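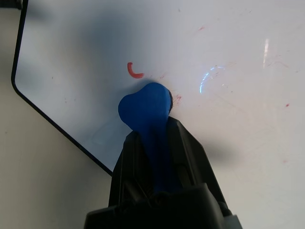 Rule 7 in the Tranora shop handbook says the arm doesn't erase anything a person wrote unless that person has signed it off. I know because I wrote rule 7, back in February, on a night when I was mad about losing a parts list.

So Tuesday morning I come in early with my coffee and there's a word missing from the whiteboard. Well, most of it. All Inga had left me was a little red hook, the tail end of something. (Inga's the arm. The shop over in Batenwood named theirs Enen, so we had to name ours too.)

I hit pause, pulled up the log, and there it was: job 436, clear board, sign-off attached. My sign-off! Timestamped 4 a.m., which, okay, I do work late, but I'd been home asleep with the dog on my feet.

Now, rule 2 says you never clear a paused job until you understand why you paused it. I wrote that one too. I'd have loved to break it. I had orders waiting and a perfectly good arm standing there holding a blue eraser-looking thing, and all it would've taken was one thumb on the green button. Instead I pulled up a stool and went looking.

It took me up to an hour, and I'm not proud of it. I'd set my approvals to carry over. One checkbox, way down the page, ticked the week we were behind on everything. Every board I'd ever okayed had been okaying the next one, and the next one, all the way to this.

I unticked it. Then I wrote it up for the incident binder, my own name in the box marked cause, and I added a line under rule 7: a sign-off is good for one job, then it's dead. My handwriting looked kind of smug so I did it over.

That left the hook. I stood there a long time trying to work out what word it came from. It was my marker, and it sure looked like the way I make a C. Call somebody? Cancel? I checked my phone, I checked the calendar, I even checked the dog's vet card.

Inga waited. I still hadn't signed.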